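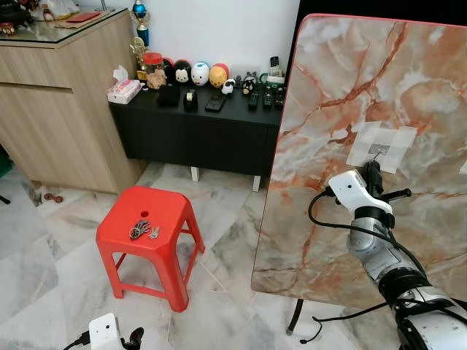

Step 4: Pressing against a vertical target

By this point your group should have the right arm moving through the table-height exercises from Step 3. The same motion against an upright surface fails for different causes, mostly to do with approach angle, so it gets its own page.

Setting up the panel

Tilt the tabletop upright and check that it does not rock when pushed by hand. Tape a square of white paper near the middle, one strip on the left and one on the right. Use the translucent tape. Masking tape lifts after a few contacts and leaves residue.

The printed patch goes in the center of the paper. Print it from the Hollura club folder at 100 percent scale.

Loading the tool

Close the right gripper on the black tool with the handle out to the side. If the handle points down it will meet the wrist before the tip meets the paper. Leave the left gripper open and parked low.

Check the cable along the right arm at full reach. It needs slack at every joint.

Approach and contact

1. Move to the standoff pose, 200 mm from the panel.
2. Square the tool to the paper. Correct at the wrist only.
3. Advance at the slow setting until contact is reported.
4. Hold for 6 seconds and log the joint values.
5. Back out along the same line.

Stop the run if the paper creases or a tape strip lets go. Replace the sheet and repeat from 1.

Logging

Name each file with your initials and the run number. Hedeck drops any log over 400 lines without a warning, so split long sessions. Runs for the Tultonholm meet are due to Mebrat Araya by 6th July. Questions about the wrist offsets go to Raffaele Sorrentino.

Next: Step 5, Repeating the press from the left side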